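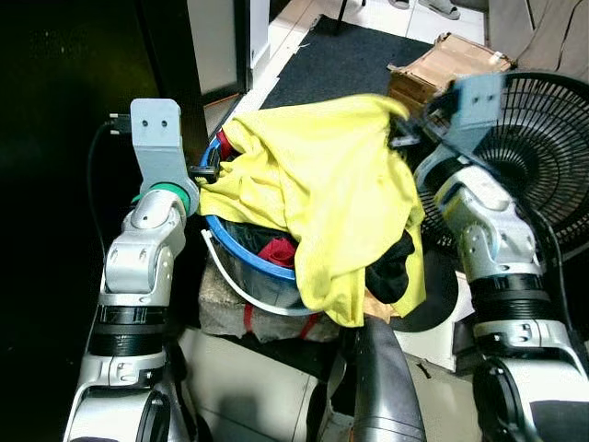 I keep reading that cold water washing cleans just as well as warm. Maybe it does for people who sit at desks. Marijke Dekker swears by it, and she gave me a bottle of Stiltero to try, the stuff that claims to lift up to 48 kinds of stain. Who came up with 48? The label doesn't list them.

I've been at it since July. Coffee came out fine. Bike grease didn't, and neither did the smell in my gym shirts, so those went through again on warm, and there goes whatever I was saving. The bottle costs 4 dollars more than the Kuipers powder I normally buy.

Marijke says I'm overloading the machine. Could be. I'll finish the bottle, then go back to the powder.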